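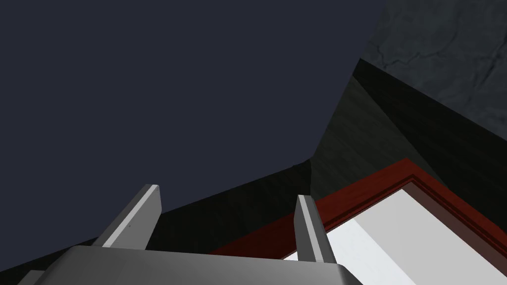
## 6. Running the visitor demonstration

Use this section when you show the Gandura simulator to visitors, either at the Vidascombe open day or for a small group by appointment. It assumes that the software is installed (section 2) and that you have run the kitchen task by yourself at least once (section 4).

The full demonstration takes 20 minutes. If a group is late, leave out 6.3 and go straight to questions.

### 6.1 Before the group arrives

1. Turn on the demonstration PC and the wall display. Wait for the desktop to show on both.
2. Start Gandura from the desktop. Do not start it from the Tapsell launcher, which loads last year's robot model.
3. Choose **File > Open session** and pick `openday_2203`. Loading takes up to two minutes on the first run of the day.
4. Set the window height to 720 under **View > Display size**. The larger setting looks sharper on the wall but makes the motion jerky.
5. Set **Speed** to 100 percent.
6. Press **Home**. Both arms move to the start pose and both grippers open.
7. Plug in the two Fokular hand controllers and check that each shows a steady green light. A blinking light means the battery needs charging.

**Note:** The session file is read-only. Anything visitors do is dropped when you press **Reset**, so there is no need to make a copy first.

### 6.2 Showing the views

The session has several saved views. Step through them with the **Page Down** key while you talk. People who have never seen a simulator tend to get lost if you begin close to a gripper, so begin with the body view and let them find both arms.

1. Press **Page Down** until the status bar reads `BODY`.
2. Point out the white torso and the two raised arms, each ending in a gripper with two fingers.

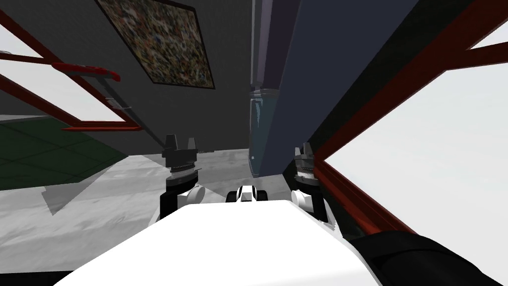 3. Close the left gripper with the trigger on the left controller, then open it again. Do the same on the right.
4. Ask the group which arm they want to see up close. Press **L** or **R**.
5. In the close view, open and close the fingers slowly. Three or four times is enough.
6. Return to `BODY` before you hand over the controllers.

**Note:** The close views turn with the wrist. Walls and furniture can look steeply tilted or upside down, depending on how the hand is turned. Visitors often ask if the picture has gone wrong. Tell them the view follows the hand, and move the wrist a little so that they can watch the room turn.

**Caution:** Do not spin the wrist quickly while the close view is on the wall display. It can make people feel sick. Keep the wrist speed slider in the lower third of its range.

### 6.3 Letting visitors drive

1. Seat one visitor at a time. Children under ten need an adult next to them.
2. Fit the wrist straps before the visitor picks up the controllers.
3. Choose **Session > Guest mode**. This limits reach and locks the base of the robot in place.
4. Let the visitor move one arm first, then both.
5. After three minutes, press **Reset** and call the next person.

If an arm stops moving and the status bar turns yellow, the visitor has reached the limit of guest mode. Ask them to pull the controller back toward their chest. If the bar turns red, press **Reset**.

**Caution:** Keep the floor clear for one long step in front of the chair. Drivers lean forward and some stand up without warning.

### 6.4 Closing down

1. Press **Reset**, then **Home**.
2. Close Gandura. Answer **No** when asked to save the view list.
3. Put both controllers on the charger.
4. Write the number of visitors and any red-bar stops in the demonstration log.

The log holds 1000 entries. When it is nearly full, send it to Solange Fleury, who will archive it and give you a blank one. Report controller faults to her as well, with the number printed inside the battery cover.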